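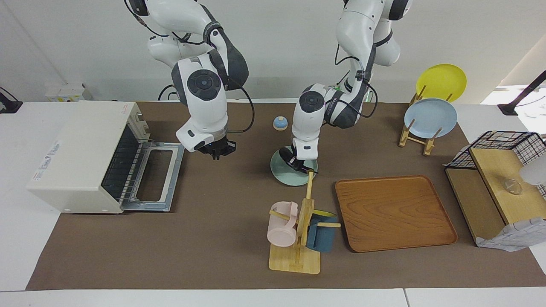 Une assiette vert menthe pâle et un mini-four à la porte ouverte.

Arts de la table : Montecinos reprend Trudier et maintient l'atelier de Trullurley

Publié le 10/10/2021

Le distributeur d'articles de cuisine Montecinos va reprendre l'ensemble des activités du fabricant de vaisselle Trudier. L'accord a été présenté aux salariés à la fin de la semaine et doit être signé en décembre, après l'avis des représentants du personnel. Le montant de la transaction n'a pas été communiqué.

Fondée en 1854 à Trullurley, la maison Trudier emploie 163 personnes réparties sur deux sites : l'atelier historique, où sont fabriquées les assiettes et les pièces creuses, et l'entrepôt de Posgate, qui assure la préparation des commandes et le service après-vente. Les deux sites sont conservés, de même que la boutique attenante à l'atelier.

L'entreprise cherchait un repreneur depuis le printemps. Ses ventes aux hôtels et aux restaurants, qui représentaient l'essentiel de son chiffre d'affaires, ont fortement reculé pendant les mois de fermeture des établissements. Les commandes des particuliers ont progressé dans le même temps, sans compenser la baisse. La direction évoque aussi la hausse du prix du gaz, qui pèse sur le coût des cuissons, et le vieillissement d'un four dont le remplacement avait été repoussé à plusieurs reprises.

Montecinos s'est engagé à financer ce remplacement. Les travaux commenceront après la signature et obligeront l'atelier à suspendre une partie de sa production. Les salariés concernés suivront pendant cette période une formation ou seront affectés temporairement à Posgate, avec prise en charge des trajets par l'employeur.
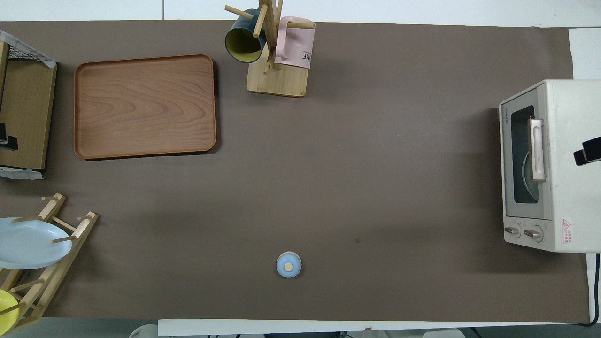 Plateau de service rectangulaire en bois, aux coins arrondis.

Du côté commercial, le repreneur veut simplifier l'offre. Le catalogue de Trudier sera ramené à 60 références, les séries les moins demandées étant écoulées avant leur arrêt. Les services blancs destinés à la restauration restent au catalogue, ainsi que les assiettes de couleur vendues à la pièce. Les accessoires en bois, achetés jusqu'ici à plusieurs fournisseurs, passeront par la centrale d'achat de Montecinos.

Les clients qui complètent un service ancien pourront encore commander des pièces dans les séries supprimées, dans la limite des stocks. Les bons d'achat et les garanties en cours restent valables, y compris pour les commandes passées avant la reprise. Les listes de mariage ouvertes à la boutique seront honorées aux prix convenus.

La municipalité de Trullurley s'est dite satisfaite du maintien de l'atelier. Elle attend toutefois des précisions sur l'avenir du bâtiment des anciens moules, inoccupé depuis plusieurs années et compris dans la vente. Un projet de salle d'exposition avait été étudié avant d'être abandonné faute de financement. Montecinos indique ne pas avoir pris de décision à ce sujet.

La boutique de l'atelier reste ouverte aux horaires habituels.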